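The Slipper Question

February 2026

I grew up in a house where you wore your shoes until you went to bed. My parents saw the front door as a kind of suggestion. Mud came in, gravel came in, one year a live frog came in, and the carpet took it all in silence because it was the color of a wet dog to begin with.

So I was 21 before I went to a place with a shoes-off rule, and of course I had a hole in my sock. A big one. The toe was out there on its own, looking around. I spent a whole dinner with one foot parked on top of the other like a heron.

I've since married into a shoes-off family, and I have converted, with all the smugness that involves. We have a mat by the door, and above it a shelf I ordered from Stoleo, which arrived with 2 left-hand brackets and no right-hand one. I wrote to them. They sent another left-hand bracket. The shelf leans a little toward Canada but it holds.

What I didn't see coming was the footwear you need for taking off your footwear. Our floors are cold from the first frost until June. Socks alone won't do it. Somebody has to own slippers, and then the guests start eyeing your slippers, and before long you are running a small rental counter in your own hallway.

My first pair were the fuzzy kind from Notwood, with a lining that promised to feel like a hug. For a week they did. By the end of the month they felt like a hug from somebody who'd been to the gym. You can't wash them (the tag is very firm on this) and you can't really air them out either, unless you live alone and far from the road. I put them through the washer anyway. They came out the size of dinner rolls.

Then I went respectable and bought leather ones, from Morin, with a hard sole and a back. I felt like a man who has opinions about port. They clacked. My wife could track me through the house by sound, which ended a long and happy career of late-night cheese. They now live in the back of the closet with the bread machine.

I tried thick socks with rubber dots on the bottom. These are fine if you enjoy sticking to the kitchen floor at every step and then skating like a deer everywhere else.

After that came moccasins, handed down from my father-in-law, who has much wider feet than mine. I walked out of them on the stairs. I kept going and they stayed where they were. I'd rather not go into the rest, except to say that the banister is fixed now and I can raise my left arm as high as anyone needs to.

Which left slides. I'd held out against slides for years. I thought of them as something you wore to the pool, or to the end of the driveway in a bathrobe when you had given up on being elected to anything. But they have no lining to go sour and no back to crush with your heel. You step in, you step out. If you spill soup on them you rinse them in the sink like a plate. 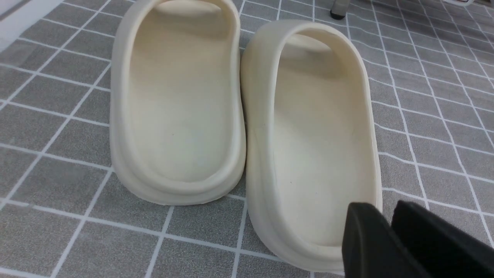

Foam slides, off-white. No hug, no clack.

The color was my wife's pick. I'd have gone for something that hides more, having been raised on that carpet, but she said I'd take better care of a pair I could see getting dirty. She's right so far, which is annoying.

There are still problems. They make my feet look enormous. With socks I look like a gym teacher on leave, and without socks I'm back to the cold floor, only now with a strap across it. The dog from next door has taken an interest, and I've seen what he did to a Skotow garden hose, so they go up on the leaning shelf whenever he visits.

The guests are the next thing to sort out. We have 5 people coming to stay over the long weekend and I don't own 5 spare pairs of anything. My wife wants a basket of plain ones by the door in mixed sizes. I asked what happens when somebody with a hole in his sock gets there first and takes the only large pair, and she said then he'll be very comfortable, and went back to her book.

I've started pricing baskets.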